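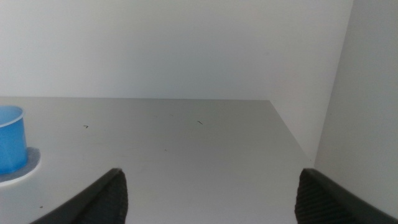
Section 3: Setting Up Your Room and Meeting Other People

By now you have the Hemmin headset charged and your Allanik account confirmed. Now for the fun part! In this section you'll build your first Surkel room, pick how you look in it, and let other people in. Plan on around 30 minutes the first time through, mostly because you'll want to stop and play with everything.

Before you start

Sign in on the headset with the same email you used on the website. If you see "Guest" in the top left of the menu, you're not signed in, and anything you build will disappear when you quit.

Caution: Move chairs, pets and hot drinks out of your play area. The boundary grid warns you about walls, but it has no idea the dog just lay down behind you.

3.1 Create a room

1. Open the main menu and choose Places, then New Room.
2. Pick a starter layout. Loft and Courtyard are both great for small groups. Blank gives you a floor and a sky and lets you go wild.
3. Type a room name. Names can have spaces but no emoji (we're working on it).
4. Set the room to Private for now. You can open it up later in 3.4.
5. Press Build and wait for the progress ring to close.

You'll arrive standing in the middle of your new room. Look around, walk to the edges, jump if you like!

Note: If the ring stops and you see error 411, the room was saved but the headset lost touch with the server. Don't press Build again or you'll end up with two copies. Go back to Places, wait a minute, and open the room from My Rooms.

3.2 Set your avatar

1. Find the mirror. Every starter layout except Blank has one near the entry point. In Blank, choose Objects, then Mirror, and drop it anywhere.
2. Stand facing the mirror and open the Looks tab.
3. Choose a body, then hair, then clothes. Changes show up as you make them, so try the silly ones.
4. Under Height, choose Match Me. Stand up straight with your arms at your sides until you hear the chime.
5. Press Keep.

If your avatar's knees bend when you're standing still, the height reading was off. Run step 4 again with your shoes off. Seated users should choose Seated instead of Match Me, and the avatar will get a chair whenever you stop moving.

3.3 Add objects and sound

Objects live in the tray on your left wrist. Turn your palm up to open it.

1. Grab an object with the trigger and pull it out of the tray.
2. Use the thumbstick to turn it. Hold the grip button and move your hands apart to make it bigger.
3. Let go to place it. To lock it, point at it and choose Pin.

Pin your furniture before guests arrive. People love to throw things, and the first party on our test server ended with every couch on the roof.

For music, place a Speaker and link it to your Idance library under Settings, Linked Apps. The closer you stand, the louder it gets. Each room can hold 2 speakers. A third one will place just fine but stay silent.

Decha Boonchu on our support team recommends putting one at each end of a long room and turning both down to half, so people in the middle can still hear each other talk. We tried it in the Loft and it's a huge improvement.

3.4 Invite people

1. Open the room menu and choose People.
2. Select names from your friends list, or press Make Link to get an address you can paste into a message.
3. Choose what guests can do: Look, Move Objects, or Build.
4. Press Send.

Guests without a headset can join from a web browser. They'll appear as a floating name card with a voice, and they can walk around with the arrow keys.

Caution: Anyone holding a link can pass it along. Links stop working when you press Reset Link, so do that after a big get-together. If someone is bothering you, point at them and choose Mute or Remove. Removed guests can't come back until you allow it.

3.5 Save a copy

Choose Room, then Save Copy, before any major redecorating. Copies keep the objects and pins, but they don't keep guest permissions, so set those again after you restore one.

Go on to Section 4 for doors and portals between rooms.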